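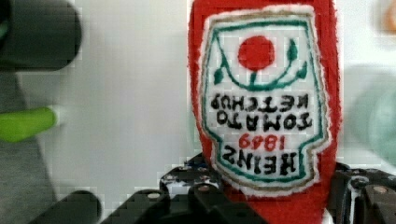

Osten support writes that a plush object should never need more than grip level six, and asks if we changed the default profile before the first run.

Search this help center Search

No, we did not change it. The Cutetti kit came from Yazıcı with the default profile at level eight, and we left it like this until Friday. I repeat the problem in short, because the first message was maybe not clear.

Problem

After the fingers close on a soft object, the Erkden panel reports "no object" for two seconds and then corrects itself. The object stays between the fingers all this time. With hard plastic objects the message does not come. Our program stops the arm at every "no object", so each time we must start the pick again by hand.

What we tried

Step 1. Restarted the controller and the Erkden panel, in this order. No change.

Step 2. Disconnected the gripper cable, looked at the pins, connected it again. The pins are straight. The part of the cable that runs down the side of the arm was also fixed again. No change.
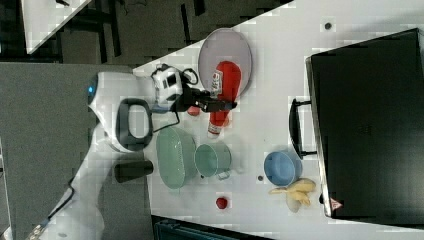
Step 3. Lowered the grip from eight to six, as you propose. The wrong message comes less often, but it still comes with the plush ketchup bottle. The toy fruit is fine at this level.

Step 4. Loaded the soft profile from the Yazıcı download page. The panel refuses it and says that the profile needs firmware 2. Our kit shows an older one, and I did not find the update in our account. 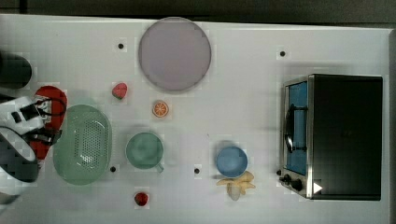 Table from above, gripper at left, toaster oven at right.

Our questions

Can Osten send the firmware directly, or must it come through Yazıcı? And is it safe to make the "no object" delay longer in the Erkden panel as a temporary solution? The manual mentions this setting but gives no limit for it.

Apart from this we are satisfied with the kit — the mounting was simple and the fingers close evenly. We have to decide in February if we order the second one, so I would be thankful for an answer before then.

Status: waiting for support

Filed under: Grippers and end tools > Cutetti > Object detection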